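Open day at the Horley recycling center
Visit report by Sombat Yensuk, 11th May

I went to the open day with my neighbors from Fostemitz Street, and I want to write down what I learned before I forget it.
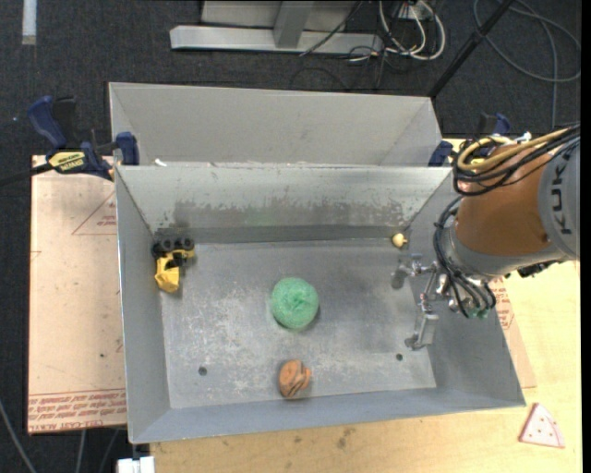

How we came there

The bus took 40 minutes and stopped directly at the gate. We were a group of 54 visitors, so the staff divided us in two. My group started in the sorting hall, the other one in the garden with the compost. Everybody received ear plugs and a yellow vest. Mine was too large, but it was warm, and I was thankful for it.

The sorting hall

Our guide was from the company Ariteo, which runs the center for the town. She explained that glass must not be put in a plastic bag, even if the bag is clean. I did this wrong for many years. She also told us that the center received 919 old bicycles last year. Many of them are repaired in the workshop and sold again. I found one I liked very much, but the saddle was missing.

The compost garden

This was my favorite part. Mr. Gautier is responsible for the compost and he answered all questions with patience, also mine about eggshells (they are allowed, but break them small). One bag of compost costs 5 dollars. You have to carry it to the bus yourself.

Coffee was served until four o'clock. The next open day is in December, and then the garden will be closed.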